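Search this site Search Go

April 7, 2022
Posted by Berhanu Admasu

Ikville Winter Clothes Swap - minutes, more or less

Okay, I said I'd write these up, so forgive the rambling. We met in the back room at Tesfamariam and started a bit behind schedule, with the lights still low and everyone talking at once (my fault as much as anyone's).

Minutes of the last meeting were read and agreed, with one fix: the drop-off point is the side door at Lirnico, and I had written the front door. Sorry to whoever stood out there!

Item 1, money. We have 3,660 in the account after paying for the hall. The new racks come out of that. Agreed.

Item 2, sorting. This took most of the evening.

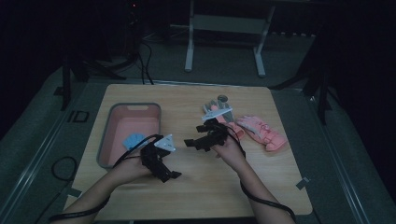

Small stuff is what slows us down every year. Coats go on hangers and boots go along the wall, but gloves, hats and scarves end up in one big heap and people give up digging. Selam wants everything small laid out in shallow trays, and I'm all for it. The plastic one on the wooden table, gray rim with the pink inside, is the sort of size I mean - you can see to the bottom of it and it doesn't swallow things. We agreed to ask Flastenov for a price on up to 102 trays, which sounds like a lot until you remember last August's donations. I'll call them.

Item 3, gloves. Long talk! The rule for now is that pairs get folded together flat, cuffs to one side, and never balled up like socks, as it stretches the fleece. Singles wait in their own tray for two weeks in case the other one shows up.
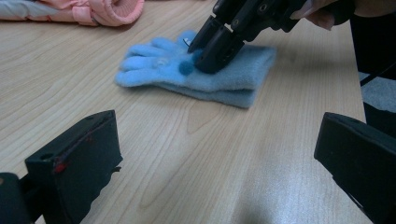 After that they go to the craft table. Selam thinks two weeks is too short and wants a month. We voted, and two weeks won, but she asked me to put her objection in here, so consider it put. Anything with a loose button or pompom gets a quick stitch before it goes out.

Item 4, labels. Sizes on kids' things are a mess. I'm going to draw up a chart and bring it next time - Selam has offered to check it against her own closet.

Any other business: we need more tape. The kettle is still leaking.

Next meeting same place, and please bring a pen.

Contact us | © 2022 Ikville Winter Clothes Swap | Back to top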